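Kutlow bin-picking project: how our term went

By Archana Pathak

Barış Yüksel and I signed up for the automation module thinking we'd get to build something with wheels. We got shelving instead! Our brief was to teach an arm to fetch small metal parts from a flow rack and put them into the right order tote, and by April I was dreaming about blue plastic.

Why we picked this one

Mostly because Barış once had a summer job packing orders at Ledholm and swore he'd never walk up and down a rack again. The lab already had the arm, and our supervisor let us have the corner by the window, so off we went.

Setting up

The rack has two tiers, with rollers running alongside the bins and steel rails in between. Lovely for a person, a bit of a pain for us. Shiny steel throws light all over the place, and our first go at finding the bin edges kept deciding that a divider rail was a bin (a very thin one). We fixed that in the end by looking for blue first and edges second, which took Barış one evening after I'd spent a week on something far cleverer that didn't work.

We kept the parts down in the lower right bin and left the two big ones on the top tier empty, so the arm had to come in over a rim and still know where it was.

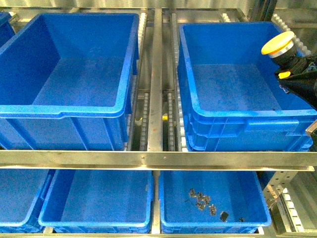

What the numbers said

We logged 3,482 attempts over the term and 2,224 of them counted as good picks. I know, I know, it isn't amazing. Most of the misses were flat parts lying on top of each other, where the software saw one big odd-shaped lump and went for the middle of it. Parts lying on their own were much kinder to us.

What we'd change

I'd sort the lighting out before writing any code at all. Barış wants to try the Nusport layout, where the bins tilt forward, and I'd like another go at the overlap problem with a better set of labelled pictures (we had about 100, all done by me, mostly on the bus). Our code and the logs are in the Kutlow folder on the course drive, so next year's group can help themselves.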